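The glasses drawer, and other things I did on a Wednesday

I have been promising myself a proper sort-out of the drinks corner since we moved to Flarnwood, and in February I finally ran out of excuses. It had rained for days, my book club had been put off, and I'd opened the glasses cupboard that morning and had a wine glass roll out at me (caught it against my hip, very elegant, coffee everywhere). So that was that. Out came everything.

You know how it goes when you start one of these jobs. You think it'll take an hour. By lunch I had glassware on the counter, on the windowsill, on top of the washing machine and on both chairs, and I was eating toast standing up and feeling a bit shaky about the whole idea.

My rule was simple: if I couldn't remember drinking out of it, it went in the box by the door. Out went the two champagne flutes that never matched, the pint glass with the chip I kept turning away from my mouth, and a whole set of tiny liqueur things my aunt Erell gave us that hold exactly one sip. Sorry, Erell! They're going to a good home, my neighbor Yan wants them for seedlings or candles, he hadn't decided when I handed them over.

What stayed is mostly tumblers. I'm a tumbler person. I love a ribbed one best of all, the kind with the fine lines running up and down the sides. They feel nice in the hand, they don't slide around when your fingers are damp, and plain water looks like something you ordered. I drink so much more water out of a glass I like. My mother says the same thing about teacups and I used to roll my eyes at her. 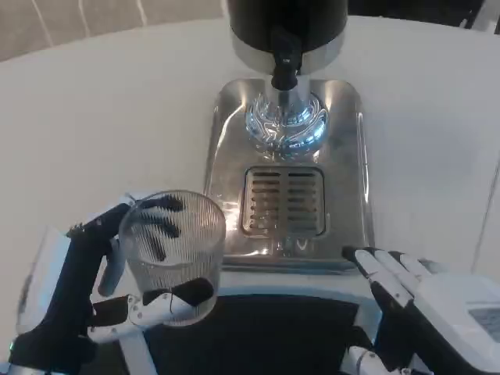 Maëlys Bailly

Ribbed glass next to all that chrome just pleases me. The shine on the base, the black spout, the little lines in the tumbler picking up the light. I could look at it all day, and on that particular Wednesday I came pretty close.

Anyway, the drip tray. I want to talk about the drip tray, because I've become a bit of a bore on the subject. Stainless steel is wonderful stuff right up until you have hard water, and ours is terrible. Every drop leaves a ring. If you wipe it once a week you get a tray that looks fine from the doorway and awful from close up, and the slots in the grate are the worst of it. I'd been going at them with the corner of a sponge, which does nothing except wear out the sponge.

So now I do it like this. White vinegar and warm water, half and half, on a folded cloth laid right over the slots. Leave it while you do something else (I did the spice rack, which is a story for another post, there were three open jars of cumin). Then an old soft toothbrush along the slats, always in the direction they run, then a cloth with plain water, then a dry one. The dry one matters most! I skipped it for years and wondered why I had spots again by dinnertime.

The chrome gets the same treatment minus the toothbrush. I use a microfiber cloth with nothing on it at all for the last wipe, and I go over the round base twice, as it shows every fingerprint in the house.

As for where the glasses live now, I moved them. They used to be in the high cupboard on the other side of the kitchen, which meant walking across with a glass in one hand and opening doors with the other. Now the everyday ones are on the low shelf, rims up, on a piece of ribbed liner I cut from a roll that was hiding behind the baking trays. I know some of you are rims-down people. I was too, until I noticed my glasses smelled like the shelf.

The tall ones went to the back and the short ones to the front, with a gap at the side for the jug. I did try them in rows by size first and it looked lovely for one evening, and then everybody in the house unloaded the dishwasher the way they always do.

The wine glasses are up in the high cupboard, in the Belter box they came in, with the cardboard dividers still inside. I'm aware that's a little sad. But we have people over for wine maybe once a month, and I'm done being ambushed before breakfast.

I still haven't dealt with the mugs. There's a shelf of them I can't quite close the door on, and I'm putting that off until the weather turns. If any of you have a trick for tea stains that doesn't involve bleach, leave it in the comments, I've tried baking soda and my arm got tired before the stain did.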